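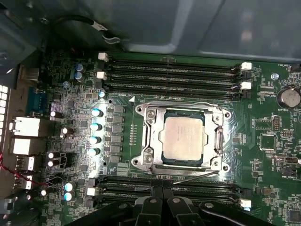
Remplacer un processeur sur une carte mère reste, pour Apostolos Mavromatis, le geste que l'on confierait en dernier à une machine, bien après le pliage du linge ou le chargement d'un lave-vaisselle. Un torchon mal plié se replie, fait-il remarquer, alors qu'un contact tordu dans un socket condamne souvent la carte entière. Il ne conteste pas l'intérêt des essais en cours, mais demande que l'on publie les échecs avec la même précision que les réussites.

L'atelier de reconditionnement Brindine, à Stirutdale, a rendu compte en avril d'une campagne de 200 cycles de dépose et de repose de processeurs, menée avec un bras muni d'une pince à son extrémité et d'une caméra fixée au poignet. Les essais portaient sur des machines de type serveur, carte laissée dans son châssis. Le protocole, baptisé Ukik en interne, découpe l'opération en étapes notées séparément : dégagement du levier, ouverture du cadre de maintien, saisie du processeur, contrôle visuel, repose, verrouillage.

Les résultats sont inégaux selon l'étape. Le levier et le cadre ne posent presque plus de difficulté, à condition que l'accès ne soit pas gêné par un câble. La saisie du composant reste le point faible : 28 cycles ont été interrompus à ce stade, le plus souvent sur un arrêt de sécurité déclenché par un effort latéral supérieur au seuil fixé. L'opérateur a chaque fois repris la main et terminé la manœuvre. Deux supports ont été endommagés au cours de la campagne, l'un et l'autre pendant la repose.

Kyrylo Demchenko, responsable des essais chez Brindine, attribue une grande part des interruptions à la perception. Le dissipateur intégré du processeur est une surface métallique qui renvoie la lumière, et l'estimation de la hauteur se dégrade dès que l'éclairage change d'angle. « À l'œil, la pièce est évidente. Pour le calcul de profondeur, c'est un trou », résume-t-il. L'équipe a obtenu de meilleurs chiffres en inclinant les lampes et en recalant la position sur les coins du cadre, plus faciles à localiser que le processeur lui-même.

Reste la question de l'encombrement. Les emplacements mémoire voisins du socket laissent peu de place aux doigts d'une pince, et toute trajectoire d'approche doit passer au-dessus des verrous sans les accrocher. Un technicien contourne l'obstacle en changeant de main ou en pivotant le châssis. Le bras, lui, recalcule sa trajectoire, et c'est là que se perd l'essentiel du temps – un cycle complet dure 30 minutes dans les cas défavorables, contrôles compris. Aucun gain de productivité n'est revendiqué à ce stade.

Brindine n'envisage d'ailleurs pas de confier l'opération complète au bras. L'atelier étudie une répartition dans laquelle la machine prendrait en charge l'ouverture des cadres et l'inspection optique des contacts, le retrait et la pose du processeur restant manuels. L'extraction des barrettes de mémoire, plus tolérante, fait l'objet d'une série distincte dont les mesures ne sont pas encore dépouillées.

Le fabricant de préhenseurs Sfakianakis, qui fournit les doigts utilisés pendant la campagne, prépare une version plus étroite dotée d'un capteur d'effort au plus près de l'extrémité. Elle doit être montée avant la prochaine série, qui reprendra les mêmes étapes et les mêmes seuils d'arrêt afin que les chiffres restent comparables. Un second modèle de carte sera ajouté au protocole, avec un socket à verrouillage différent.

Sur la demande formulée par Apostolos Mavromatis, Kyrylo Demchenko indique que le relevé des 28 interruptions sera joint au prochain compte rendu, avec l'étape concernée et l'effort mesuré au moment de l'arrêt. Les enregistrements vidéo resteront consultables à l'atelier, sur rendez-vous.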